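Notebook, clearing and sorting line, Baltdale
February, entry begun 16.10

Went through the shift sheets with Kaisu Kettunen before the evening handover. Purpose: work out what the arm on station 2 has changed for the people on stations 1 and 3. Throughput is logged elsewhere and I am leaving it out.

Old arrangement: two people per table, both clearing and both sorting. New arrangement: the arm takes upright bottles, one person takes everything else, one person demonstrates grasps with the hand-held gripper for the next training batch. Same headcount. The work is not the same.

Demonstrations. Target for the batch is 1000, of which 377 are accepted. Sheldon did 20 in a row this afternoon and then asked for a break, which he got. His complaint is the grip: fine for the first ten minutes, then the thumb tires. Joni reports the same in the wrist. Neither had this on manual clearing. I have asked for demonstration turns to be kept short and swapped with station 3. Vilho wants this written into the rota and not left to goodwill. Agreed.

Object set. Bottles lying down are still the weak point. The arm's approach is tuned for a standing bottle and it hesitates on anything diagonal. Paper cups on their sides are worse, as the jaws close on the rim and crush it. Joni squeezes more lightly by habit, Sheldon does not, and the model presumably learns both. Need one agreed way of doing it. Proposal: open fully, come in square to the long axis, close until the pad touches, pause, then lift. To be tried on mixed layouts first, full bottles later.

Layouts. Striped or patterned cloth stays in the set. Kaisu Keskinen asked if we could go back to the plain grey mat because it is quicker to reset. It is, but the first 300 demonstrations were all on grey and the arm did badly at Ahonen on a patterned cover.

Staff matters. Three points from the sheets, as written:
- Station 3 gets all the awkward items now and no easy ones in between. Described as "relentless".
- People do not know who decides when the arm is stopped. Answer should be: whoever is standing there. Put this on the wall.
- Pay grade for demonstrators. Not mine to settle. Passed to Pidov with a note that it is skilled work and they should treat it as such.

To do: pads checked for wear, rota draft to Vilho, ask Wisari for the smaller handle.

17.45. Rota draft sent. Handle query still open.
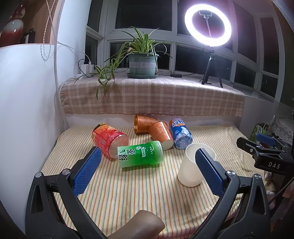
Mixed layout on striped cloth, bottles lying down, paper cups tipped, white cup upright. Jaws open.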